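Tips for keeping a games table and its gear in working order

A gaming corner at home takes more wear than a desk used for bills and email. Most of what goes wrong is dust, crumbs and cables, and a bit of regular work takes care of all three.

**Controllers.** Take the batteries out before you clean. Wipe the shell with a cloth dampened with water and a drop of dish soap, then go over it with a dry one. Run a wooden toothpick along the seam to lift the grey gunk. Don't spray anything straight onto the sticks. If a stick drifts, recalibrate it in the settings menu before you order parts.

**Keyboards.** Unplug, turn upside down and tap the back. Pull the keycaps twice a year and soak them in lukewarm soapy water for 40 minutes. Take a photo of the layout first. Let the caps dry overnight on a towel.

**Glossy black plastic.** It shows every fingerprint and scratches if you look at it sideways. Use a clean microfibre cloth and no paper towel. Blow the dust off before you wipe, and work in one direction.
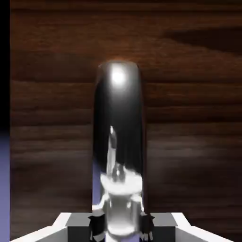
*Glossy black finish on a wooden tabletop.*

**The table itself.** Put felt pads under anything with a hard base. For white rings from cold drinks, rub in a little plain mayonnaise, leave it for an hour and buff it off. Test a hidden spot first. Oil bare wood in October, before the heating comes on and dries it out.

**Cables.** Label both ends with masking tape. Coil them loosely, the same direction each time, and fasten with hook-and-loop strips. Zip ties pinch the wire.

**Consoles and vents.** Leave a hand's width of space at the back. Vacuum the grille with the brush attachment on low. If you use canned air, hold the fan still with a toothpick so it doesn't spin.

**Discs and cartridges.** Wipe discs from the centre outward. Clean cartridge contacts with a cotton swab and a little isopropyl alcohol, and let them dry before you put them back in. My Jasmont shelf boxes hold both sizes, with the labels facing out.

Hildegard Heitmann
Updated 9 September 2026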